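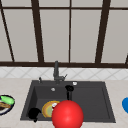
Student project report - draft 3
Rules for releasing objects over a sink (simulation)
Yolotzin Ponce, supervisor Vasilis Vlachou

Aim. Write a short rule set for a simulated arm working in a kitchen sink, then see which rules we could check from the logs. Scene built in Prornarel. 400 runs, all in sim, no hardware this term.

Rule 1. No release until the object is low over the target. Sounds obvious, wasn't written down anywhere. Our old script
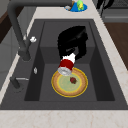
only looked at sideways position, so a can held just above the edge of a plate counted as OK. Height check added in November. Threshold still a guess, needs proper tuning.

Rule 2. Food already on the plate is a keep-out zone. Strawberry counts. Gripper can pass over the rim but shouldn't touch the fruit, and contact gets logged as a fault even if the placement is good.

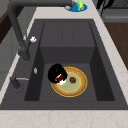
Rule 3. Retreat and log
Arm moves off to the side before the run is scored. Final state saved from the same veiwpoint every time, same colour settings. Reran the whole lot Saturday after the logger dropped files.

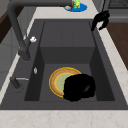
Fig. 4. Gripper over the sink rim, black object on the plate.

Still to do: rule for faucet clearance, and Vasilis wants defintions for "on" and "partly on" the plate.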